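Chapter 4
Teaching by Demonstration

A robot can be shown a task in two ways. In remote control, the operator drives the arm from a distance and the arm's own joints are recorded. In hand-held demonstration, the operator carries the gripper to the work and closes it directly on the part — a cardboard wall, for instance, held between two grip pads.
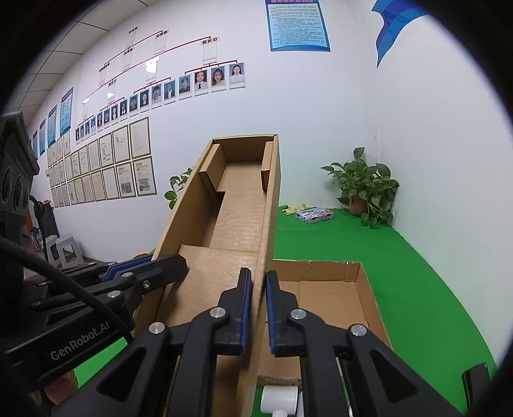
Arsen Hladun objects that hand-held recordings can include motions no arm could follow. Section 4.2 takes up his point and sets out a reach check for each recording.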